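Gristetti folding craft table, 6 weeks in. Quick notes before I forget, will tidy up later (probably won't).

Bought it for the spare room because the kitchen table was permanently covered in paper and glue and I was sick of clearing up for dinner. Paid $257 delivered, which hurt a bit. The Zorkmont was cheaper but only came in the tall version and I sit down to work, so no.

**Assembly.** Box says 14 minutes. Ha. More like an hour, and that's with Farzana Debnath from next door holding the legs while I swore at the bolts. The instructions are all drawings, no words, and step 9 shows the crossbar the wrong way round. If your legs splay, flip the bar. Allen key supplied is rubbish, use your own.

**Height.** Good. Three settings, I use the middle. Lowest is fine for kids. The top one I tried once while standing to cut fabric and it had a bit of sway, so I went back down.
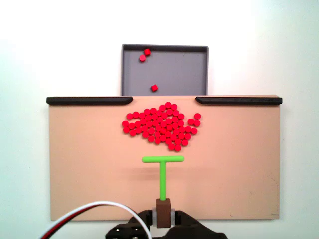 **Surface.** Wipes clean if you're quick. PVA peels off when dry, very satisfying. Permanent marker doesn't come off, metho took most of it but left a grey shadow. Hot mug left a ring on day two – my fault, there's a warning on the underside where you'd never look. Don't cut straight onto it, get a mat.

Colour is not what the website shows by the way. I ordered "oat" and got something darker. Can live with it.

**Folding.** The whole reason I bought it and the weakest bit. Catch on the left side sticks, you need to press it and lift at teh same time, so really a two person job unless you've got long arms. Candle wax on the hinge helped. Folded up it fits behind the door, just.

**Weight.** Heavier than I expected. Fine for one room, wouldn't want to lug it to a market every weekend. My old Kikis trestle was half the weight and I carried it everywhere, but that one also dumped a sewing machine on the floor in September so I'm not going back.
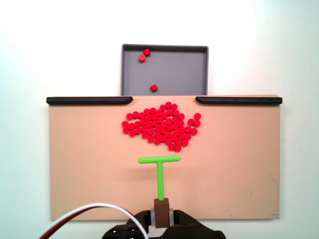
**Service.** One rubber foot missing from the box. Emailed, got a reply next morning, foot turned up the week after with a spare. Can't fault that. The phone line I gave up on.

**Versus the Říha.** A mate has one and I've used it plenty. Nicer hinge, nicer edges, no sway at any height. Also a lot dearer and you wait up to 14 weeks for it. If I had a proper studio I'd save up. For a spare room that still has to fit a bed when Mum visits, the Gristetti does the job.

Things I'd change:

- a better catch
- rounder corners, my hip has found all four
- a carry handle
- words in the instructions, even bad ones

Would I buy it agian? Yeah, on sale. Full price I'd have to think about it. Giving it 3.5 out of 5, might go up to 4 if the wax trick holds through summer.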